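I caught Liviu Moldovan in January, right after he'd shut the bakery in Siltcombe for the night, and he talked the whole time he was eating my biscuits!

He moved over from Edadcombe with 2 ovens and a rye starter. "I baked six loaves the first morning," he told me, "and I ate two." So what changed? "I stopped making the fancy stuff. People wanted toast bread." (I'm one of them.)

He still proofs everything overnight, on wood, under cloth. "My grandmother would haunt me otherwise."

Next up is a plum cake. I've already asked for the end piece.

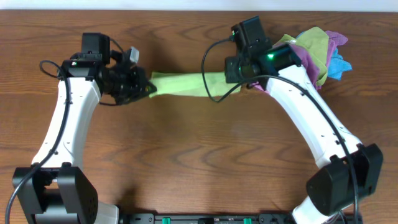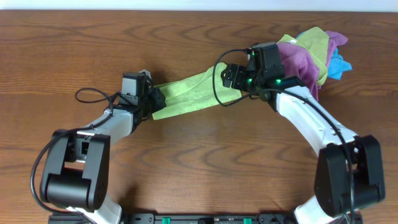
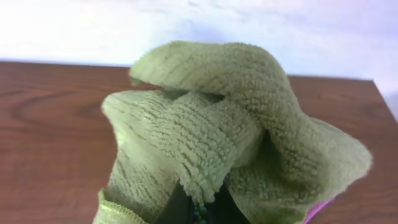 *Wood grain in the first two, green cloth in the last two.*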